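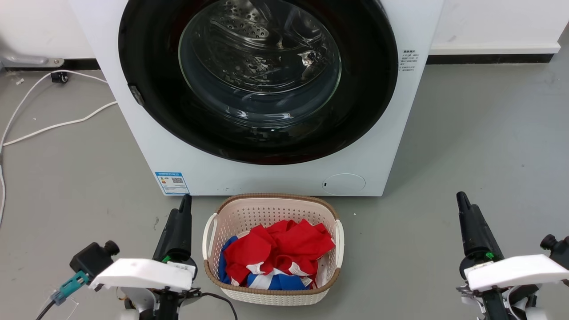
What happens to Pillberg tokens held on the old Skadard exchange?
They convert to the new Stasari token at a rate of one for 30, once the holder has signed in and claimed them. Claims open in November and stay open for 55 days.

Home News Wallets Claims Press Contact

Stasari opens claims for former Pillberg holders, with fewer fireworks this time

Stasari, the payments network built by the former engineering team at Erraji, will open its claims window in November for people still holding Pillberg, the crypto token that stopped trading on Skadard last spring and has since been worth exactly what the holder's brother-in-law said it would be.

Under the plan, every 30 Pillberg tokens become one Stasari token. The ratio was picked after 344 written comments from holders, a fair number of which could be printed in a family newspaper. Several asked for a rate of one for one. The team read those too.

"We looked at a launch party, a countdown clock and a mascot," said Sanaa Zaki, chief executive of Stasari. "Then we remembered that Pillberg had all three. The mascot is still owed money."

Claimed tokens will be released in equal weekly parts, so that no large holder can sell everything before breakfast on day one. The founding team's own share stays locked until the last holder payment has gone out. Trading hours are the usual ones for crypto, meaning all of them, but the help desk will close at 6 p.m. and would like that respected.

Stasari will charge no fee for claims. It will also never phone anyone, send a friendly stranger to a group chat, or ask for a recovery phrase. Anyone offering to speed things up for a small deposit is running a different business.

The code that handles claims was reviewed by an outside firm, which raised 239 points. Most were about naming and comments. Four were serious and have been fixed, and the full report is on the Press page, including the paragraph that describes one function as "optimistic."

"I wrote that function," said Babatunde Effiong, head of engineering. "It was a long week. The new version expects the worst of everybody and runs faster."

Holders who kept their tokens in a private wallet can claim directly. Those who left them on Skadard will need the email address they signed up with, and may wait up to 55 days for their records to be matched. Tokens not claimed by the end of the window will be destroyed, a step the company understands Pillberg holders have been through once already.

Stasari makes no forecast about the price of its token. The last forecast hung in the Erraji lobby and has been taken down.

Press contact: Babatunde Effiong, Stasari press desk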